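Parcel consolidation

Parcel consolidation is a practice in freight and delivery in which small shipments from several senders are combined into one larger load, moved together over the long part of the route, and split up again near their destinations. It is sold mostly to small businesses as a way to cut shipping costs. How much it saves is disputed, and most of the published numbers come from companies that sell the service.

How it works

A consolidator picks up packages from its customers and brings them to a hub, where they are sorted by destination region. Once enough freight has built up for a region, it leaves as a single load. At the other end a local carrier handles final delivery. The sender usually deals only with the consolidator and may never learn which carrier brought the box to the door.
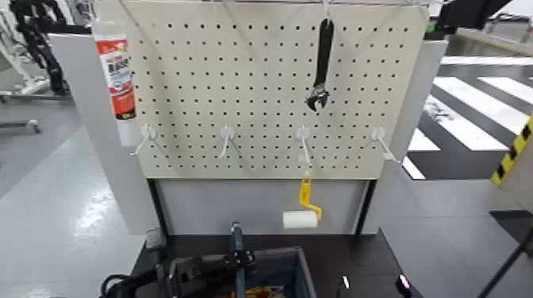
The weak point is the waiting. A load that leaves half full loses money, so operators tend to hold freight until the trailer is fuller. Advertised transit times often start when the trailer departs and leave out the days a package spent at the hub. Contracts vary on this, and many say nothing about it.

Pricing

Rates are normally quoted per package or by weight band, with a minimum monthly volume. Grernham, a regional consolidator, sets its minimum at 1,000 packages a month and bills any shortfall as if it had been shipped. A customer that sends 706 packages under such a contract pays for 294 that don't exist. Fuel charges, address corrections and residential delivery fees are commonly added on top, and these are seldom included in the comparison charts shown to new customers.

Claimed savings

Raltent, which sells consolidation software, has advertised savings of 39 percent over direct shipping. The figure compares its customers' rates with full list prices. Few businesses with steady volume pay list price, so the comparison is of limited use. Raltent has not released the data behind it.

A trial run by the Clavwood business district gave a more modest picture. Participating shops paid less per package, but nearly 47 percent of their shipments arrived later than they would have by the shops' previous carriers. The trial had no control group and ended in September, before the holiday rush, when hubs are under the most strain.
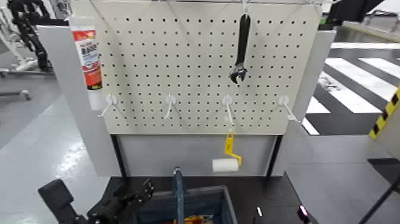
Damage and liability

Consolidated packages are handled more often than direct ones, with at least one extra loading and unloading. Operators say that careful sorting makes up for this. Independent evidence either way is thin. When something breaks, the consolidator and the final carrier may each point to the other, and the sender has to show where the damage took place. D'Amico, a packaging supplier, recommends double-walled boxes for consolidated freight, though it also sells them.
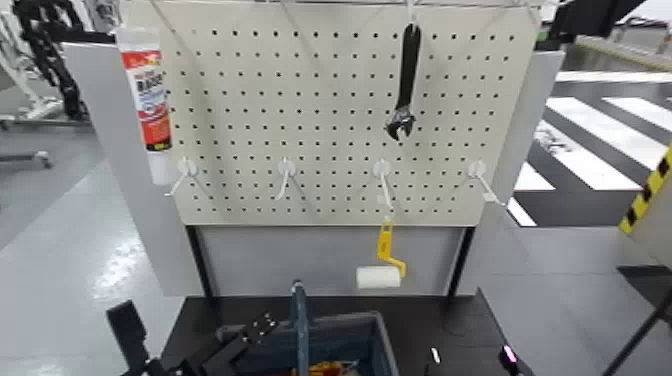
Adjustable wrench hanging on a pegboard.

Environmental claims

Fewer half-empty trucks should mean less fuel burned per package, and this is widely repeated in marketing material. The claim holds best on long routes between large cities. On short routes, the detour to a hub can cancel out the gain, and calculations that ignore the pickup leg will overstate the benefit.

This article was last revised in May 2026.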